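From: Davoud Daneshvar
To: shop-openings list
Date: February 1, 2023
Subject: Re: Osine counter at Jotlow, fit-out and stock

Roya Golestani wrote:

> Two things before I confirm the order. The floor plan from Jurham shows
> the chilled case on the left of the entrance and the coffee bar behind it.
> Can the case hold 522 pieces as drawn, or is that with the top shelf in?
> Also, is the tea range still going in for opening, or has it moved to
> March?
>
> Roya

Roya, answers in order.

The 522 figure is with the top shelf in. Without it the case holds 400. Jurham drew it with the shelf because the mall asked for a full-height display on that side, and the lease drawing has to match. I would order for 400 and leave the top shelf for boxed goods, which do not need to be chilled to the same level. The lamp is directly over that shelf and filled chocolates will bloom there.

The case runs on its own circuit. The coffee machine does not share it, and the grinder should not be plugged in on that side either. Hooman Soltani has the electrical sheet and will send it to anyone who asks.
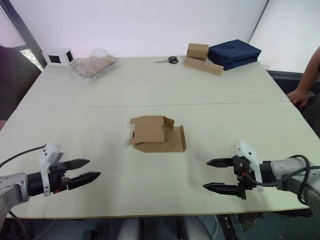
Table and back wall

Tea has moved to March. Sadeghi can supply the loose leaf now but the tins are not printed, and the mall does not allow unlabeled stock on open shelves. We open with coffee, filled chocolates, the nut bars and the small pastries. Macarons depend on the second delivery slot. Keyvan is asking for one before the doors open to the public; the slot we have now is after, and that means wheeling trays through the main hall.

On packaging: the minimum run for the gift box is 1000, in one size only. The 36-piece box was quoted separately and I have not accepted it. It is too wide for the carrier bag we already have in stock, so it would need a new bag as well. My preference is to open with the one size and look at the large box after the first full month of sales. 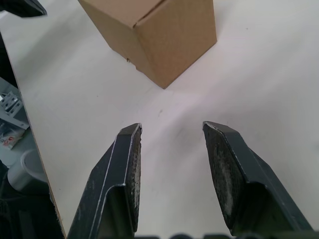

The same applies to ribbon. Osine wants the dark brown, Jotlow management wants their seasonal color on anything that leaves the counter during a mall event. I have asked for the rule in writing — so far I only have it from a phone call. Until it arrives, please do not order either.

Still open:

Signage. The proof has the store name at the wrong height. Siamak Jalali is returning it with the measurement from the lease.

Seating. The plan shows stools along the window. The mall counts them as food service seating, which changes the cleaning fee. I need a yes or no from Osine before I sign that page.

Samples. Free tasting at the counter is allowed. Tasting in the hall needs a permit, and the form asks for the name of the person handing out the food.

Please reply to the list and keep the subject line. Two of the last answers came to me alone and Keyvan did not see them.

Davoud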